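Cele shows off its gas terminal, but export numbers stay thin
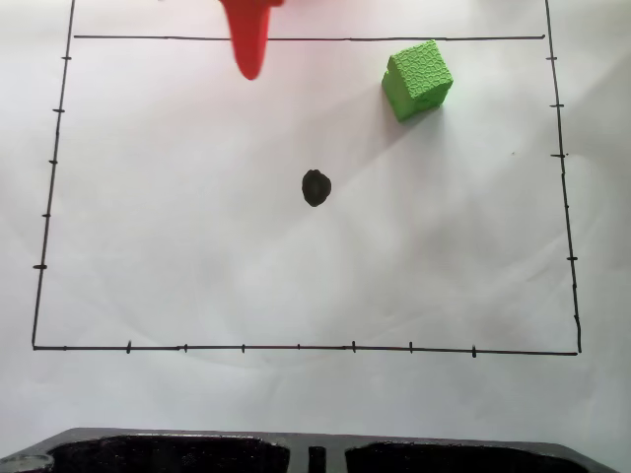
A hand-drawn outline in black on white paper, with a green cube near the top.

HURNHOLM, 2020-04-08. The operators of the Cele gas terminal opened their gates to trade reporters and buyers' agents this week, and spent most of a long morning explaining why the place will be busy soon. It is not busy now. No tanker was at the jetty during the visit, and the control room had two people in it.

The tour was led by Akua Quaye, who handles outside relations for Wullau, the company that holds the lease. She said the terminal can load 40 cargoes a year and that talks with overseas buyers are "well advanced." Asked how many cargoes have been signed for, she said contract details were confidential. Asked again over coffee, she said the same thing.

Wullau wants the government to drop the separate license it now needs for each country it sells to. Quaye called the paperwork the main thing holding back sales. One application, she said, ran to 3000 pages and sat on a desk for 300 days. She did not say which country it was for, and the press folder does not mention it.

A buyer's agent in the group, Nii Adjei, was polite but not persuaded. "My clients look at the price on the dock," he said. "If it is higher than pipeline gas, a license won't fix that." He has visited the site before, in September, and said the second storage tank looked much the same to him as it did then. Wullau says the tank is on schedule. The schedule was changed in the winter.

The visit also took in the metering station and a walk along the pipe rack, where it was too windy to hear the guide. Lunch was served in a tent. A planned talk by Pleltomia, the shipping firm named as a partner in last year's announcement, was dropped from the program. Its logo was still on the folders.

Quaye said the terminal supports 30 full-time jobs, with more to come when the second tank is filled. Trade officials are expected to meet again on the license question, though no date has been given. Wullau says it will publish its sales figures after that meeting. It made a similar promise when the first tank opened, and those figures have yet to appear.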